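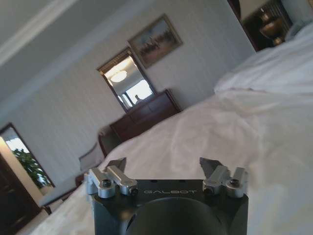
Pevley bedding mill open day — what we saw, what we bought

Got there late. The Drevomham road was down to one lane and the car park was already a field with a man in it waving. Parked in the mud, wrong shoes, my own fault.

The mill does one open day in spring and another in September, and the spring one is the one to go to if you want to see the filling room, as in September they've got it shut for cleaning. Free to get in but you need a ticket, which you print yourself. They don't look at it.

First stop the weaving shed. Loud! Ear plugs in a bucket by the door, take 2 pairs because they drop out. Most of the looms were standing still but three were running and that was plenty. Plain white cotton, bed width, coming off so slowly you think it's stopped and then you look back and there's another foot of it. Our guide was Ataahua Sutcliffe, who has a voice made for the job — I heard nearly all of it, which is more than I can say for last time. She did thread count. Short version: past 400 she wouldn't pay extra herself, and she wouldn't pay extra for a fancy word on the packet either. Feel it, hold it up to the light, look at the seams. A couple at the back wrote it all down.

Then finishing. Hot, smells like ironing, lovely on a cold morning. Long wet troughs, rollers, the cloth goes in a bit grey and creamy and comes out white. Somebody asked about shrinkage and got a proper answer: they wash it before cutting, so it has done most of its shrinking by the time you get it. Wash at 40 anyway. I have a fitted sheet at home that would disagree but that was from somewhere else.
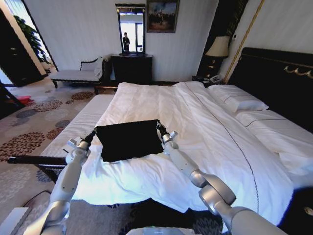 Issue 2921

Filling room next. You look through a window, no going in, feathers get everywhere and so do people. Duvets are sewn in squares first and then filled square by square down a tube, each one weighed. I'd always thought they stuffed the whole thing and quilted it after. The reason your old one goes lumpy at the bottom is the stitching between the squares giving way, and it can be mended if you catch it early. There's a repair desk on open days. Wish I'd known, had the perfect candidate in the airing cupboard.

Cutting and hemming was the best bit for me. The McAlister table — they all call it that, after the old foreman who built it — is as long as a bus and they still use it for the odd sizes, caravans and boats and so on. A woman there hemmed a pillowcase while telling my sister the way to the toilets and never looked down once.

Lunch. Canteen open to visitors, soup or a roll, queue out the door by noon. Leek soup fine. Rolls gone by the time we got there. Tea good and hot. Sit on the yard side if you can, the other side gets the door.

The shop. Right. Seconds are on the left as you go in and everbody goes left, so go right first and come back when it thins out. Seconds are marked with a bit of red thread at the fault, mostly you'd never find it otherwise. Got a double duvet cover and 3 pillowcases, the pillowcases not quite the same white as each other but who's checking. The summer weight duvets had sold out before we even saw them. They will post, though it wasn't cheap.

Things to know. No lift to the upstairs gallery, and the stairs are steep. Dogs in the yard only. Cards taken in the shop but the canteen is cash. The bus from Palten stops at the gates but the last one back goes early, so check before you set off, we met two people who hadn't and gave them a lift.

Would I go again, yes, with boots and the lumpy duvet. Tickets for the September day come from the mill office, ring in the morning, they dont pick up after lunch.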